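Stoto Brick Table Guide
Section 4: Setting Up the Table and Building Your First Small Creatures
Revised 01/05/2023

You have the tabletop on its legs (Section 2) and the storage trays in their runners (Section 3), so now comes the fun part! This section gets you from a bag of mixed bricks to a little creature standing on its own feet. Take your time with it. The sorting is half the pleasure, and plenty of people end up liking it as much as the building.

What you need
- The Stoto table, assembled and level
- One studded baseplate, any color (green makes a very nice lawn)
- A mixed batch of small bricks. The Droldale starter bag has 380 pieces, and the larger Kashindye bag has 886. Either one is plenty for this section.
- Four trays from the Stoto rack
- A lamp you can move
- A soft, dry cloth

Bricks you already own are welcome here. Old LEGO from the attic, a bag from a yard sale, the shoebox under the bed - bring it all. Just wash and dry it first, as described in Section 6.

CAUTION: Small parts are a choking hazard. Keep the table out of reach of children under three, and check the floor before you let pets into the room.

4.1 Preparing the tabletop

1. Wipe the wood with the dry cloth, working along the grain. Do not use spray polish. It leaves a film, and bricks skate around on it.
2. Press down on each corner in turn. If the table rocks, adjust the foot at that corner by half a turn and try again.
3. Place the lamp on the side opposite the hand you build with. Switch it on and hold your hand over the middle of the table. You want a soft, pale shadow. If the shadow is hard and black, raise the lamp.
4. Set the baseplate toward the back, off to one side. Leave the center of the table open for building.

Note: Do not clip, tape or glue the baseplate to the wood. You will want to turn it and lift it as your scene grows, and tape lifts the finish.

4.2 Sorting, the short way

You can sort bricks for a whole weekend (we have!), but for a first build it is enough to sort loosely.

1. Pour out one cupful of bricks. Leave the rest in the bag.
2. Spread them with the flat of your hand until they lie one layer deep.
3. Pull out the odd shapes first: cones, slopes, wheels, anything with a print on it. These go in tray 1. They are the pieces that give a creature its character, and you will reach for them constantly.
4. Put plain bricks in tray 2 and flat plates in tray 3.
5. Tray 4 is for everything you can't name. Every collection has some. Keep them - they make wonderful tails.
6. Take a small handful of bright bricks and scatter them over the baseplate. This is your working palette.

Note: Sort by shape before color. A red slope is easy to find among other slopes and quite hard to find among other red bricks. Once your collection passes 3000 pieces you may want to sort by both, and the Prukier divider set splits each tray for that purpose.

4.3 Building the head

We always start with the head. Once there's a face looking back at you, the rest of the body seems to suggest itself.

1. Choose a light-colored block from tray 1 or tray 2. White is ideal, and a sloped or angled one has more expression than a cube.
2. Add an eye. A printed dot is easiest. With plain bricks, use a round black plate wherever there is a stud to hold it.
3. Hold the block and turn it slowly. Decide which way your creature is facing before you add anything else.
4. Take a cone and line it up with a stud. Orange is a favorite of ours.
5. Press straight down until the two parts meet with no gap. Do not twist as you press.
6. Turn the head so the cone points up, then to the side. A cone can be a beak, a horn or a party hat, and each direction gives you a different animal. 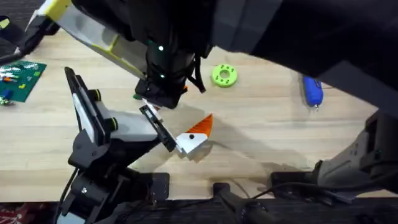 One customer wrote to us that her family never could agree on what the cone was, so they built three bodies and swapped the same head from one to the next all afternoon, and could the guide please mention that the head doesn't have to be finished first. She's right, it doesn't. If you'd like to try it her way, jump to 4.4 and come back.

CAUTION: Never use your teeth to separate parts. Slide the flat end of the brick separator under the edge of the upper piece and tip it back gently.

4.4 Adding a body and feet

1. Pick two or three bricks for the body. Mixed colors are fine and often better.
2. Stack them, overlapping each joint by at least one stud.
3. Press a wide plate underneath for the feet. It should reach a little farther forward than the head does.
4. Attach the head and let go. If the creature tips forward, move the head back one stud or use a wider plate.
5. Walk it over to the baseplate and press it down, supporting the plate from below with your other hand if it flexes.

Now build it a friend! A second creature goes much faster, and two of them on one baseplate are already a story. Grass, a fence, a pond from blue plates, a wall that stops halfway - anything goes.

4.5 If something isn't working

The parts won't stay together. Check for dust or a crumb inside the lower piece. If it's clean, the part may be worn. Put it in tray 4.

The cone leans. It was pressed on at an angle. Take it off and press again from directly above.

The baseplate bows up in the middle. Lay it studs down on a flat shelf overnight with a few heavy books on top. Keep it away from radiators and sunny windowsills.

Pieces keep going over the edge. Fit the rim strips (part 516), which push into the groove along the front of the table. Take them off again before you slide out the trays.

4.6 Putting away

1. Leave finished creatures on the baseplate.
2. Return loose bricks to their trays. Use the side of your hand as a scoop.
3. Run your palm over the tabletop once more to feel for small plates. Flat ones hide well on pale wood.
4. Slide the trays in until they click.

The baseplate can stay out until next time. For building taller pieces and bridges, continue with Section 5.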